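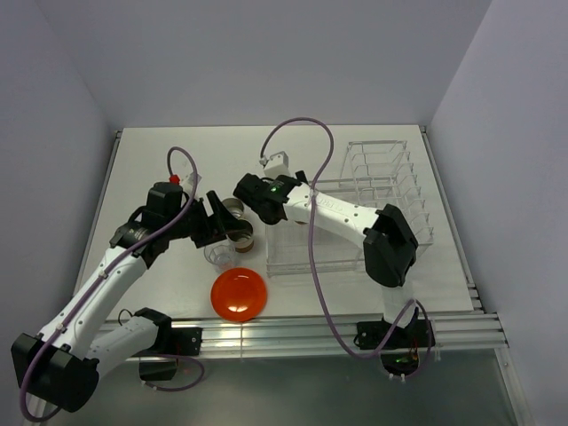 Litlow Dishes, data card

Litlow covers the small end of washing up: cups, glasses, a wire rack, and the question of where everything goes. There are 3,220 clips in this release. Plates were discussed and will be discussed again.

What's in it

Metal cups, clear glass and ceramics, on a white table or in a white rack. Each clip has a short text label. Labels say "cup" if the thing is opaque and "glass" if you can see through it, a rule that took two meetings. Milan Nijs still files the metal ones under "camping."
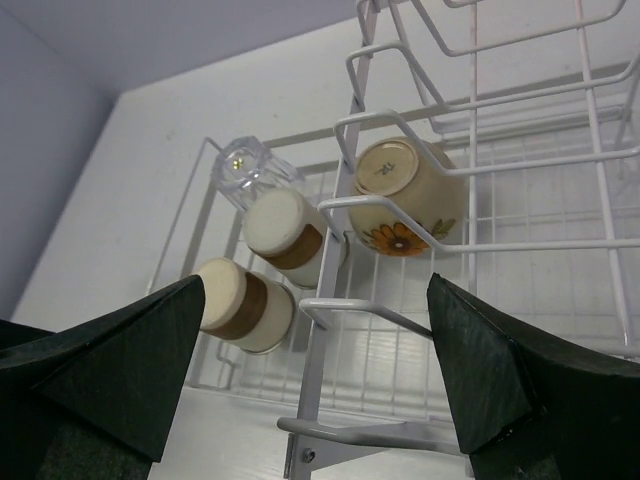 Glass tumbler and banded cup in the rack, bases outward.

Rack clips are in the folder called rack. Table clips are in table_final2, and we're sorry. Renaming it breaks the loader, which Veikko Kallio wrote one Sunday and has declined to reopen.

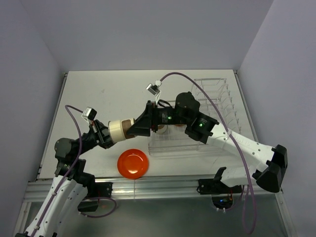
Cream and brown cup, held at both ends.

Known issues

Clear glass against a white table is hard to outline. Masks for it were drawn by hand by 2 people who disagree about rims; both versions are included.
"Upside down" and "on its side" overlap in the older labels. Treat them as one class.
No forks. Don't ask Marjatta about the forks.

Corrections go to Telmo Urquijo, with the clip number please. "The one with the cup" narrows it down very little.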